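# Ulance kitchen package – speaker notes

Slot: 10 minutes plus questions. Theano Konstantinidis takes pricing questions from the floor.

**Slide 1 – What is on offer**
- Ulance is a simulation package for single-arm kitchen work. Sold by Turkitz as an annual license.
- Ships with 40 kitchen layouts. Counters, cabinets and appliances can be swapped per layout.
- Arm models are loaded from a separate library. Say this early, it came up twice in February.

**Slide 2 – What we tested**
- Pick and place on the counter, door opening, drawer opening.
- 1,670 episodes on one workstation with 2 graphics cards.
- Same controller settings throughout. No tuning between layouts.

**Slide 3 – Findings**
- Contact between gripper and bowl rims is stable at the default time step. Thin handles need a smaller one.
- Reach checks are done before the run starts – saves time on deep counters.
- Forearm blocks the view of small items when the camera sits behind the arm. Plan for a second view.
- Layout export to the Siregar format works. Import does not keep drawer limits. Ticket is open.

**Slide 4 – License terms**
- Per seat, floating seats cost extra. Support by email only.
- Skiltdale site keeps its current seats until renewal.

**Slide 5 – Render**
- Leave up during questions. Point out the bowl next to the forearm, then the microwave over the cooktop side of the kitchen. 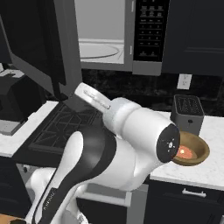

*Slide 5: Simulated kitchen with white and black arm over the counter.*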